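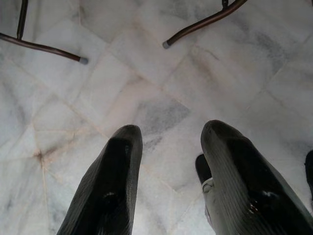 Carrelage au sol, veinage gris au centre de l'image

Ticket 417 – Banby, salle commune
Objet : tache grise sur le sol
État : rouvert

Le support Flustarero répond « veinage naturel, dossier clos ». Admettons. J'ai quand même passé leur produit Morotden, dilué à 12 ml par litre : aucun changement. Veinage, donc, peut-être.

Reste la table au bord rouge, motif marbré veiné d'orange. On me conseille le même flacon pour le plateau – sur quelle base ?
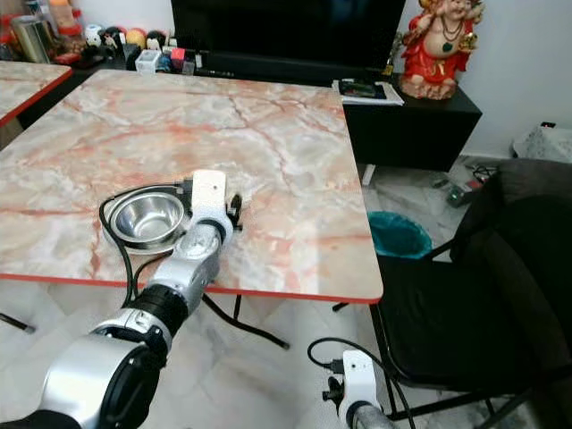 Je n'y toucherai pas avant d'avoir la fiche Overgaard. Délai annoncé : 72 heures. J'attends de voir.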